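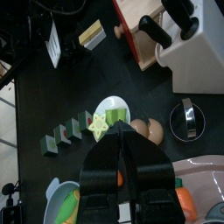
Surkotport Toy Library Reopens in Former Bank Building

The Surkotport Toy Library is lending again after a winter spent in storage. Its new rooms are on the ground floor of the old Rüegg bank building, two blocks from the ferry landing, and the front desk opened to members at 10 a.m.

The library had to leave its previous space on Mivatell Street when the roof was replaced. Most of the collection went into a warehouse in the meantime, and members kept the toys they had at home until the new address was ready. Overdue charges for that period have been dropped.

Director Adoración Sotomayor said the catalog now stands at 1,000 items, from puzzles and board games to ride-on cars and play kitchen sets. The kitchen sets have the longest waiting list. "A family will use one every day for three weeks and then be done with it," Sotomayor said. "That is exactly the kind of thing people should be able to borrow."

Members may take home 5 items at a time and keep them for three weeks. Loans can be renewed once if no one else has asked for the item. Toys with small parts are packed in zip bags with a printed list of contents, and parents are asked to check the list before they leave the desk.

The move was paid for in part by a grant from the Pidby Fund, which also covered new shelving and a ramp at the side entrance. Building manager Kittipong Suwannarat said the side entrance is the better choice for strollers. Street parking in front of the building is limited to 2 hours.

The old vault will be used as a repair room. Broken toys can be dropped off there during opening hours, whether or not they belong to the library.

A membership costs the same as last year and covers all the children in a household. Cards from the Mivatell Street location are still valid. The library plans to add evening hours in July.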